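Workshop notebook, Lelville bench
Aug 31, 2026

Long day, and a good one, so I'm going to get it all down before I go home and forget half of it. Bendik, if you're reading this tomorrow, skip to the part about the tamper seals, that's the piece you wanted. Everybody else gets the scenic route, sorry.

We are still on the parcel locker break-ins. Quick recap for anyone who joined the thread over the summer: since May the Ernisetti apartments have been losing packages out of the lobby lockers, and the odd part is that the doors are found shut and latched with no pry marks on them. The building manager filed reports, the police took them, and a detective came by and was very nice about it, but what they'd like from us is a plain answer on how the doors are being opened. If we can say "it takes this kind of tool and it leaves this kind of mark," then they can go back through the lockers at the other buildings and look for the same mark. That's the whole job. We are not catching anybody, we're just telling them where to look.

So, the latch. It's the Viklund spring latch, the older body with the short tongue, and I had 8 of them on the bench this morning, all pulled from doors that had lost a package. I spent the first couple of hours just cleaning and looking, which I enjoy more than I probably should. Under the loupe there's a bright scratch on the underside of the tongue, running front to back. Not on all of them, mind you. Two have no scratch I'd swear to, and I've bagged those separately so I don't talk myself into seeing something.

My guess last week was a bent strip pushed in through the gap on the hinge side. I don't believe that anymore. I tried it every way I could think of and the strip fouls on the inner lip before it gets anywhere near the tongue. (I also put a nice slice in my thumb. Gloves next time, I know, I know.) Coming in from the bottom corner is a different story. There's enough slack in the door that a thin shim slides up behind the lip and catches the tongue from below, and once I had the feel of it the door opened without any fuss. And the scratch it left on a fresh tongue runs front to back! I was so pleased I went and made a second pot of coffee.

Then I settled in for the long run. I wanted to know if the scratch shows up every time or only when the person is clumsy, so I set up a clean door and a fresh tongue and did 500 openings, swapping the tongue out as I went along and keeping every one of them. It is dull work and I had the radio on. My hands got a good deal better by the end, and the scratches got fainter along with them, so I would not want anyone to read a missing scratch as proof that a door was left alone. Please put that in the report in big letters. 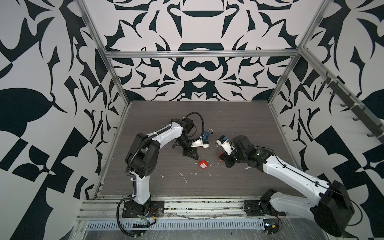
Heriberto Ventura wrote back this afternoon that he doesn't like the shim idea as much as I do. He thinks anybody who takes that many packages without being noticed in a lobby is more likely to be using a code, and he'd want to see the keypad log lined up against the reported losses before we hand the police anything with the word "shim" in it. He also asked whether the delivery drivers' master code was ever changed after the spring turnover, and whether anyone had written down who had it.

Fair points, all of them, and I told him so. I called the manager about the master code and she honestly wasn't sure, so she's going to check with Inadov, who installed the keypads. As for the log, I had it already but hadn't gone through it properly, so that's what the rest of the afternoon went to. It covers 182 door events for the lockers in question over the period the police asked for. Where a door was opened by code there's an entry, and where a resident says a package vanished there mostly isn't one. That leans my way. But the log clock is off from the lobby clock by some minutes, and I don't know if it has always been off by the same amount, so I'm not going to lean very hard on it until Inadov tells us how the clock gets set.

Tamper seals, Bendik. The paper ones are no good, they peel up clean if you warm them, and I did it twice with nothing fancier than my desk lamp. The foil ones hold up better and tear in a way you can see from across the room. I'd put one on the bottom corner of each door, on the inside of the lip, where a shim would have to go through it. The manager is willing as long as residents don't have to do anything. We'd need to write up a half page on how to check them, and I would be very grateful if you'd take that on, you're much better at keeping things short than I am, as this entry proves.

One more thing before I forget. The detective asked us to keep the bottom-corner business to ourselves for now, so no chatting about it with the building people beyond the manager, and please don't leave the latches out on the bench overnight. They're evidence, even the boring ones. I've put them back in the gray cabinet, signed the sheet, and hung the key on its usual nail.

To do:
- clock question to Inadov
- order foil seals, the narrow roll
- photograph tongues under the side light, bagged pair last
- ask for one latch from a building with no losses, to compare
- bandages for the first aid box

Bendik Westerberg has the bench in the morning. I'll be in after lunch.

Recent entries
Viklund latch teardown, first notes
Ernisetti lobby visit and door measurements
Borrowing the loupe: please sign it out
Padlock returns, storage unit case

This site uses cookies to remember your login. By continuing to browse you accept their use.

Lelville bench notebook | Contact the workshop | Back to top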